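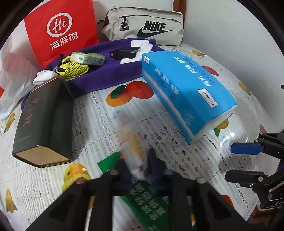 Everything out on the table first, or straight into the bag?
426 views, 18 replies (3 shown)

pletell_pat
Posted 2018-09-03

Settle something for me. Before any trip I put everything out where I can see it, on a towel, and leave it there overnight. Waist bag at the back, little things at the front, shopping bags standing by for whatever doesn't fit. My other half calls this "the garage sale" and packs in the time it takes the kettle to boil.

We leave for Stoltura on the weekend. One of us will have socks. Who's doing it right?

2 shares

gumboot_jo
You are, obviously. I did the kettle method for a fortnight in August and arrived with three phone chargers and no phone. The towel is the clever bit too. Small stuff stays put and you can bundle the lot up when someone wants to eat dinner.

I'd get a different cloth under it, though. I've got one with fruit printed all over it and I once left a lip balm sitting on a pear for two days. Invisible. Bought another at the servo.

szűcs_fan_club
Disagree. Laying it out is how you end up taking it all. You look at a nice full table and think, well, it's already there, may as well. Straight in the bag, and when the bag's full you've finished packing. I've used the same Zulance daypack for years and I'm alive.

Also, paper shopping bags are not luggage. The handles go the minute you're furthest from the car.

pletell_pat
They're for the "may need it" pile! A good stiff paper bag from a restaurant stands up by itself, and that's more than I can say for a plastic one, which slumps over and sulks. I've got a red Haidilao one that I'm frankly quite attached to. Better made than my suitcase.

szűcs_fan_club
And what's in the "may need it" pile?

pletell_pat
Soap. A mesh thing I use for small washing. Sunnies I don't like.

szűcs_fan_club
So, nothing you need.

gumboot_jo
Leave the soap alone, the last place I stayed had one sliver between 2 of us and it had a hair in it.

Pat, what goes in the waist bag? I've got a beige Nike one and it swallows keys like you wouldn't believe. I tip it out over the bed every night like I'm panning for gold.

pletell_pat
Passport, cards, tissues, and one lolly from a previous government. I pack it last and then unpack it at the front door to make sure I packed it.

szűcs_fan_club
You're the reason I sit in the car with the engine off.

Load older replies (15)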